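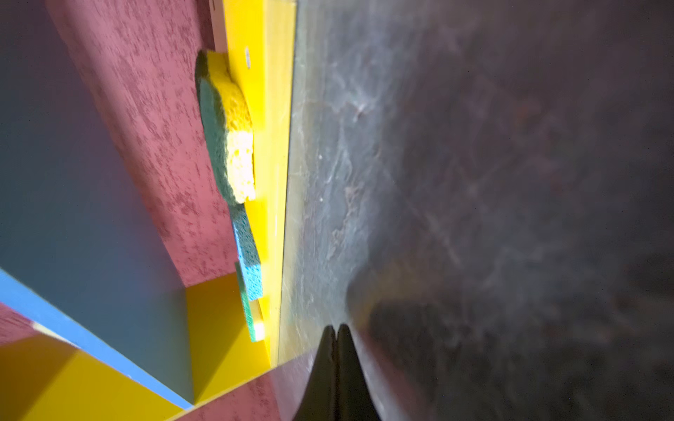
Covimstead Makers' Circle – Minutes, April meeting

Visit to the Mridha open day

Eleven of us made the trip, and it was a great afternoon! The group watched the sponge-sorting demonstration from start to finish, and several members stayed for a second showing at 3:15. Mridha had room for 15 guests per session, so we all got a good view.

The part everyone kept talking about on the ride home was the grip. Foam is hard for a robot because it gives when you squeeze it, and our hosts were happy to explain how they set the closing force for each kind of sponge.
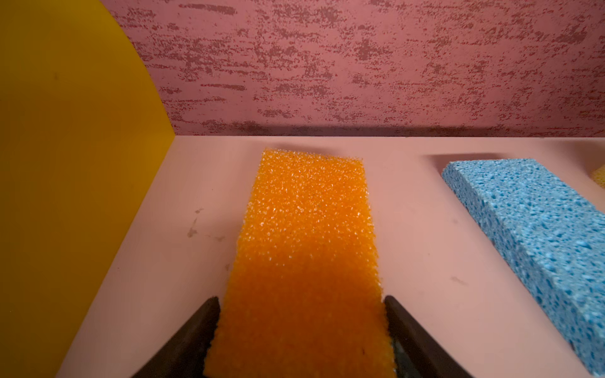 They have logged 1461 picks since the winter and hope to reach 2000 by summer. Questions from our side covered finger shape, what happens after a missed pick, and whether Orura parts would fit (yes, with an adapter).

Agreed: send a thank-you card, and ask if Carkance would host a similar visit in the fall.

Costs

Van rental came to $180, paid from the trip fund. Approved.

Other items

The soldering bench needs a new lamp – carried over to next month. Members who borrowed the visitor handouts should bring them back to the next meeting.

Meeting closed at 8:40 p.m.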